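Board handling, the fault I spent April on

I work on a two-arm cell at Grisix. One arm handles the wiring, the other comes in from the opposite side for the board, and the board sits on a plastic box in between. For most of April the wiring arm kept stopping with a protective stop just above the table. I wrote down what I found in case I have to deal with it again.

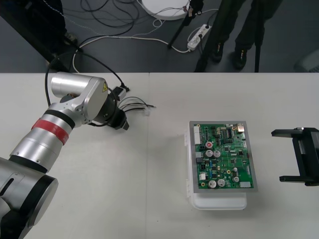
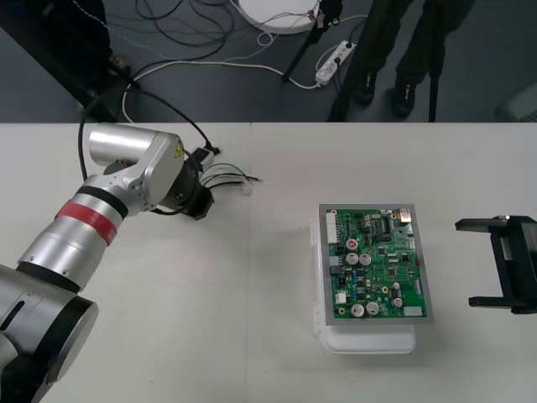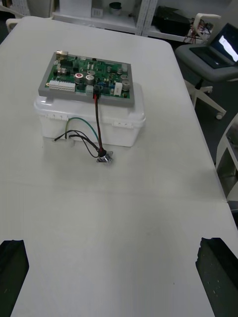
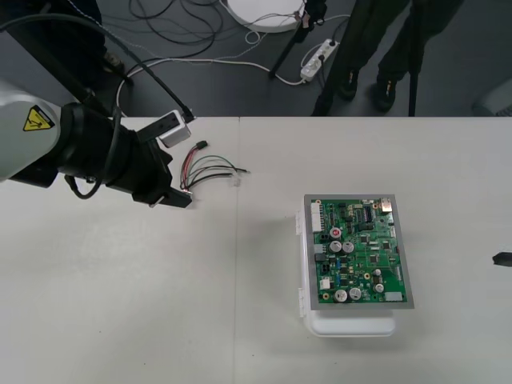

The board on its box, with the wires on the table. Third one is the wrist view.

The stops came at the same point in the program, at the end of the approach to the wires. The controller log called it a force limit on the wrist. We had 11 of them before I started keeping a proper list, and then 12 more in one long afternoon of trying to make it happen on purpose.

My first guess was the payload setting. We had changed the hardware on the wrist in March and the mass in the controller was still the old number. I corrected it and the stops kept coming. I re-zeroed the force reading before each cycle, and that made no difference either.

Then I spent a couple of days on the table height. There is a seam where the two tables meet and I was sure one side was lower. I checked it with a dial gauge and the difference was too small to matter.

Ffion Pugh found it. She was watching the wrist when I was watching the log. The cable that loops over the wrist had been tied too far back on the arm, so in the last part of the approach the wrist turned and the loop ran out of slack. The pull showed up as force, and the controller took it for a collision. It did what it is supposed to do.

The part I am less happy about is what I did in the first week. I raised the force limit to 197 so the Skonatano demo could go ahead, and I forgot to put it back. It stayed like that for nearly 4 days. During that time the arm stopped less often, and the cable was taking the load every cycle. When we took it off, the jacket was cracked next to the plug and two of the conductors were showing copper. If it had shorted there we would have lost the gripper with something in it, next to a powered board and possibly next to a person.

What we changed:

New cable, same length, with the tie moved forward and a full turn of slack at the wrist.

The approach now comes in with less wrist rotation. It costs a second or so.

The force limit is behind a password, and Ffion has the password.

Board power is off during any motion test. It should have been already. The Ostapchuk procedure says so on the first page, and I had skipped it because plugging the supply back in is a nuisance.

It has run since then without a stop at that point. There is still an occasional one on the other arm when it closes on the board frame, and I haven't looked into that yet. The spare cables are on order from Havbridge.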